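Gripper comparison group, notes from the June meeting

Mieke Lambrechts in the chair. Nine present, and a very warm welcome to our two new colleagues from Van Dijk, who had come a long way and were good enough to bring biscuits.

1. Notes of the last meeting
Agreed, once we had corrected the spelling of Fudivex throughout (sorry!).

2. Kitus and Zandach fingers
Mieke took us through the block trials, with a good many questions along the way. Each set of fingers had 52 attempts. The Kitus pair managed 31 clean lifts and the Zandach pair did rather better, though it was felt that the cylinder had been unkind to both of them. There was a long and friendly discussion about whether a block that is picked up and then dropped should count. We settled on no, and Mieke will go back over the recordings with that in mind.

3. Wrist cameras
Everyone likes having one on each arm. The cable still worries several of us when the wrist turns a long way, and Van Dijk kindly offered to send a shorter one to try.

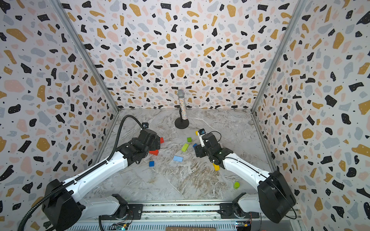

Both arms in the cell, with the blocks out and the microphone on its stand at the back.

4. Controllers
Fudivex have promised the new firmware. Held over until it arrives.

5. Next time
Same room, 9.30. Mieke to circulate the revised scores beforehand.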